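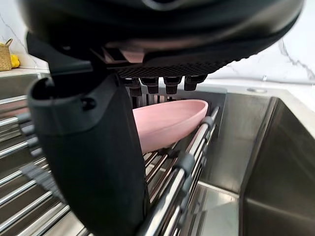
How I Finally Got My Sourdough Starter Through a Vacation

I've killed three sourdough starters in my life, and every one of them died while I was away from home. The first one went on top of the fridge in July with a tight lid on it (don't do that, I was wiping the ceiling for a week). The second one got forgotten behind the pickles. The third one I tried to carry with me in a cooler, and I'd still like to apologize to the rental car.

So before our last trip to Treloar I sat down and worked out a proper method, and it worked so well that I've used it every time since. It's called drying, bakers have been doing it forever, and it's so easy I was a little annoyed I hadn't tried it sooner!

What you need

A healthy starter, the kind that doubles a few hours after you feed it
Parchment paper, two sheets
A baking sheet
A spatula or the back of a big spoon
A clean glass jar with a lid, completely dry inside
A label and a pen

Don't bother drying a sluggish starter. If yours has been sulking, feed it twice a day until it perks up. Mine took four days one winter when the kitchen was cold, and I kept it next to the radiator under a dish towel the whole time.

Step 1: Feed it and wait

Give the starter a normal feeding. I use equal weights of flour and water, and the flour is Maron whole wheat mixed half and half with plain white, but whatever you usually feed it is fine. Then wait until it's at its puffiest, right before it starts to sink. At my house that's late afternoon if I feed it after breakfast.

Step 2: Spread it thin

Lay a sheet of parchment on the baking sheet and drop a few spoonfuls of starter in the middle. Now spread it out as thin as you can get it. Thinner than that! You want to almost see the paper through it. My first batch was thick as pancake batter in the center and that part stayed gummy for days, while the edges were crisp by the next morning.

Put whatever's left of the starter back in its jar and into the fridge. That's your backup in case the drying goes wrong.

Step 3: Let it dry

Leave the sheet somewhere out of the way, with the second piece of parchment resting loosely on top to keep dust off. Mine usually takes roughly 28 hours. If you live somewhere humid, give it longer.

You can use the oven with only the light on if your kitchen is damp, but stick a note on the oven door. I once preheated for pizza with a whole batch in there and, well, I had very flat crackers. Yeast doesn't come back from that. Keep it under 100°F and you're safe.

It's ready when it snaps. Pick up a corner of the parchment and bend it, and the starter should crack and lift off in flakes. If any of it bends or feels leathery, leave it alone and check again later.

Step 4: Crumble and store

Break the flakes up with your hands, or put them in a bag and go over it with a rolling pin (more fun, also louder). Tip everything into the dry jar, screw the lid on and write the date on the label. Mine says 19 March 2023, and I baked with some of it this past weekend. Keep it in a cupboard away from the stove.

I also like to put a spoonful in an envelope and mail it to people. My sister's loaf in Redon comes from the same starter as mine, which makes me happier than it probably should.

Waking it up again

When you're back, put one tablespoon of flakes in a small jar with two tablespoons of lukewarm water. Let them soak for a couple of hours, stirring when you walk past. Then stir in a heaping tablespoon of flour, cover loosely and leave it overnight.

The next day, add another tablespoon each of flour and water. Keep doing that once a day. You may see a few bubbles on day two and then nothing at all on day three, and that's the point where I panicked the first time and nearly threw it out. Keep feeding it. By day five mine was climbing the jar again, and on day six I made a loaf.

One more thing, if the revived starter smells like nail polish remover, it's hungry. Pour half of it off and feed it more flour than usual. If it turns pink or orange, or grows fuzz, throw it out, wash the jar in very hot water and start over with another spoonful of flakes.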